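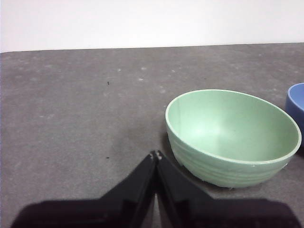 A pale green ceramic bowl with ridges around the outside.

Ribbed bowls: how to keep them clean and how to store them

Smooth bowls are easy. You wipe them once and they are finished. A bowl with ridges on the outside needs a little more attention, and many people wash only the inner side and then wonder why the bowl looks old after one year. I have used ribbed ceramic for a long time in my kitchen in Skalby and I collected here what works for me.

Daily washing

Wash the outside first, while the water is still clean. Use a soft brush and follow the direction of the ridges. If the bands go around the bowl, turn the bowl slowly in one hand and hold the brush still with the other. A sponge slides over the top of the ridges and leaves the grease in the low parts.

For the inside a normal soft cloth is enough. Do not use steel wool, even when the porridge is very dry. Fill the bowl with warm water and leave it until the porridge becomes soft.

Gray or brown lines between the ridges

These lines are usually old grease mixed with dust. Make a paste from 4 spoons of baking soda and a little water, put it on with an old toothbrush, wait ten minutes and rinse well. On light colors – white, cream, pale green – you will see the difference immediately. If a line stays after two times, look at it in daylight. It can be a fine crack in the glaze, and then I would keep the bowl for fruit or keys and not for soup.

Metal marks

Spoons and forks can leave thin gray marks inside. They look like scratches but very often they are only metal on the surface. The same paste takes them away. Rub gently with a finger and a cloth.

The bottom ring

Turn the bowl over sometimes! Many ceramic bowls have a ring on the bottom without glaze, and it can be rough. My first one from Halvorsen, the second-hand shop near the station, made small light scratches on my table before I noticed. I went over the ring with fine sandpaper, number 600, wet, with the bowl upside down on a towel. Number 500 is also fine if this is what you have at home. Afterwards wash the bowl and let it dry completely.

A mat under the bowls helps too. Choose one with a matte surface, and shake it out or wipe it often, as crumbs and small specks are easy to see on a plain color.

Storing

Put a piece of kitchen paper or thin felt between the bowls when you stack them. Deep bowls like to get stuck in each other. If two are stuck, put cold water in the upper one and stand the lower one in water that is warm but not hot. Wait a few minutes and turn them softly.

I do not stack more than four. The shelf above my sink is narrow, so the bowls I use every morning stand there in one row, and the others wait in the cupboard with the oven dishes.

One more thing about the microwave: read the bottom of the bowl first. If there is no sign, I heat the food in something else.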